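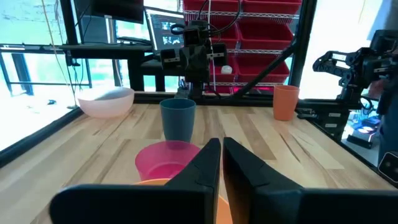 Birnon Open Day, 18 May 2021

The Birnon plant makes drinking cups, bowls and lidded boxes for school kitchens and camps. It sits on the edge of Drindau, past the grain elevator, and it opens its doors to the public one day a year. I had been meaning to go since 2016, when we moved here, and this was the first time I got a place. You sign up in March and they write back if you're in.

Parking is in the field across the road, not at the plant. The sign for it is small and faces the wrong way if you come from Drirport, so I drove past twice. Admission was $5, paid at a folding table by the gate, and that included a hairnet, earplugs and a paper map. Closed shoes are required. One couple in front of me had sandals on and had to go back to their car.

We went around in groups of eight. The first stop was the storage area, where the plastic comes in as pellets about the size of lentils. The pellets are clear. The color comes in separate sacks, much smaller than I expected, and a little of it goes a long way. Our guide said the strong colors are easy and the pale ones are hard, as any dirt left in the machine shows up as streaks. When they change from a dark color to a light one they throw out the first part of the run, grind it up and use it for plant trays.

Next was the molding hall. It was hot and a good deal louder than the storage area, and the earplugs were needed. There are two rows of presses. Each one closes, waits, opens and drops its parts onto a belt. The bigger bowls take longer than the cups because the plastic has to cool before it can come out. We stood at one press for maybe ten minutes and I would have stayed longer. The molds themselves are steel and kept in a locked room with a window. Some of them were made for Daly, the company that had the building before, and are still in use.

After that came inspection and packing. This was the part I liked best. A worker showed us how to find the small mark on the base where the plastic enters the mold, and how to feel along the rim for a rough edge. She let us try it on a tray of rejects. I passed three that she failed. She also bent a cup nearly flat to show the white line that appears when the plastic is stressed -- after that it can't be sold.

The warehouse was the last stop and the least interesting. There are 435 pallet spaces, according to the map, and most of them were full. We walked down one aisle and back.

The tour ended at the canteen, where there was coffee, lemonade and a decent ham roll. The seconds shop is next door. It's a single room with bins, sorted by size and not by color, so it takes some digging. Prices are by the bag. I got a set of bowls and more cups than we need. The shop takes cash only and the nearest machine is back in Drindau, by the post office.

A few notes for anyone going next year. Take the earliest group, as the later ones were running well behind by lunch. Strollers are not allowed past the gate, and children have to be old enough to keep earplugs in. The stairs between molding and inspection are steep, but there's an elevator if you ask at the table. The bus from Drirport stops right at the entrance -- it would have saved me the field.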